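Search this site Search Enter at least 2 letters

Polling station inspection checklist, municipality of Skirnumthorpe
Round before the March election, station 5, Kourkoulas hall
Filled in by Fereshteh Najafi

I write a comment under every point, also when the result is good. Last time the council asked why some points had no text, and we could not answer well.

1. Entrance and ramp
Result: pass
The ramp is firm and the handrail does not move. The mat inside the door was curling at one corner, so I took it away. Please do not put it back before the election is over.

2. Signs to the station
Result: pass with remark
The sign on the street still shows the closing time from the previous election. The new sign is ordered from Plallwood. Until it comes, a paper one is taped over the old time.

3. Emergency exits
Result: fail, repaired the same day
The side door was locked with a key. It must open from inside without a key during all the hours when voters are in the hall. The lock is now changed – I tested it 2 times.

4. Tables and seats
Result: pass
Folding tables must be locked in the open position before anything heavy is put on them. A voter who needs to sit must get a chair without asking for it.

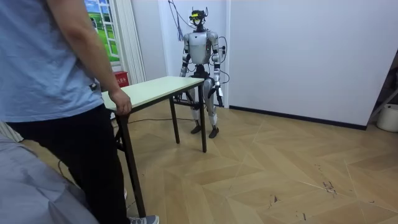

Skirnumthorpe Municipality – Elections and Civil Affairs Department

5. Voting booths
Result: pass
From the waiting line it is not possible to see the paper of the voter. One booth is lower, for wheelchair users. The pencils are on strings, and the strings do not reach the floor.

6. Ballot box and seals
Result: pass
Seal number 334 is written in the book. The number must be read aloud by one member and checked by another, also when both are tired.

7. Voter list
Result: pass with remark
The list for this station has 1378 names. The printed copy and the copy in the Wirnell system have the same total. The printed one had a page in the wrong order, and I corrected it by hand and signed on the page.

8. Cables and lighting
Result: open
The cable to the lamp at the registration desk crosses the walking path. It needs a cover. I will look again at 6:30 in the morning, before the doors open.

Comments (3)

ramp_user: Thank you for the lower booth. Last election I had to write on my knee.

Old Mill Lane: Is the parking behind the hall open for voters? The letter says yes but the gate says no.

F. Najafi: The letter is correct – the gate will be open from the morning until closing. I have asked for a new text on it.

Contact the department | © Skirnumthorpe Municipality | Back to top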